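Backyard Movie Screen: What Worked, and What I'd Do Again Tomorrow
April

So the bedsheet has to go. I love a bedsheet as much as anyone (we watched three summers of old westerns on a striped one!) but once you've seen a proper flat screen under the trees you won't want to go back, and you can make one in an afternoon with a drill and a sewing machine.

Fabric first. I used white blackout lining from Costura, the kind meant for the back of curtains. It has a little body to it, it doesn't let the light leak through to the fence, and it irons beautifully on low. Wash it before you cut. Mine shrank nearly an inch and I was so glad I'd waited.

My screen is 130 inches wide, and that was as big as I could go and still carry it through the side gate. Measure your gate! Sew a deep hem along all four sides and put a grommet at every corner, then more along the edges wherever your hand naturally falls when you hold it up.

For the frame, plain plumbing pipe from the hardware store is wonderful. Dry-fit it, no glue, and mark each joint with a dab of nail polish in matching colors so you can put it together in bad light. Red to red, blue to blue. My neighbor Rekha Mudaliar came up with that one after we built the thing upside down in June, and we've had no trouble with it from then on.

Lace the fabric on with ball bungees, not rope. They stretch when the wind gets up and the whole screen gives a little instead of tipping over into the tomatoes. Start at the corners, then the middles, then fill in. If you still see ripples, they're nearly always coming from one bungee that's too tight.

Weigh down the feet. Water jugs are fine for a calm night, and for anything else I fill old pillowcases with sand and tie them on with a clove hitch.

My projector is a secondhand Nikura, 2,000 lumens, and it needs real darkness. Start the cartoons at dusk for the little ones, who don't mind them pale, and save the main feature for later. Set the projector on something solid. Ours sits on a bar stool 31 inches high with a folded bath mat on top, and the mat takes out the hum completely.

Sound matters more than picture, I think! Put the speaker under the screen so the voices come from the faces. If it's behind the audience everybody keeps turning around.

Popcorn for a crowd: pop it in the big soup pot, 4 batches, and keep each one in a paper grocery bag with the top rolled down. It stays crisp right through the first half. Salt it in the bag and shake like mad. 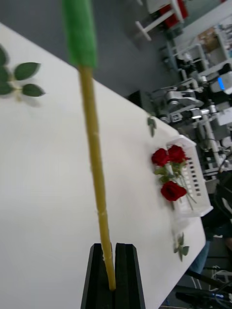
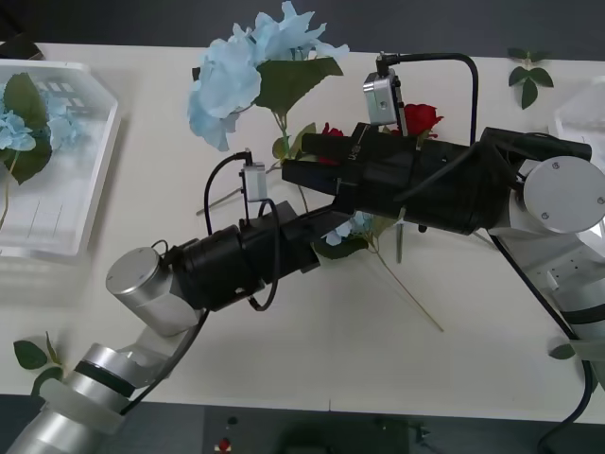
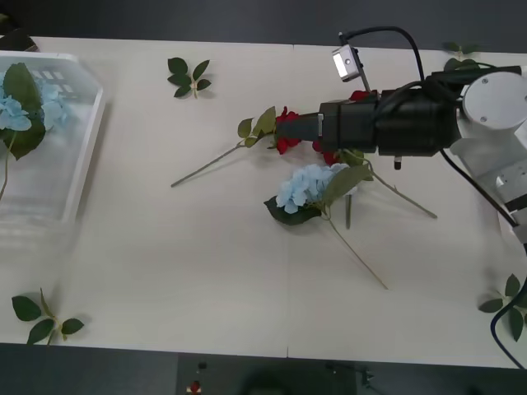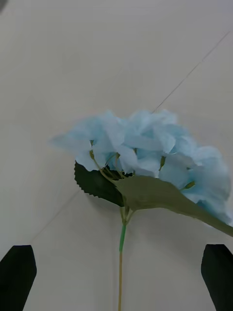
Elsa Holmgren

One more on storage, as I get asked. Roll the fabric around a length of pipe, clean side in, and slide it into an old yoga mat bag. Folding gives you creases that show up across every close-up for the rest of the season -- I had a line through the hero's nose all last August. The grommets like a wipe with a dry cloth before they go away.

Related
Quieting a squeaky folding chair
Five uses for leftover blackout lining
How to clean a projector lens without scratching it
Popcorn seasoning from the spice drawer
Citronella candles in jam jars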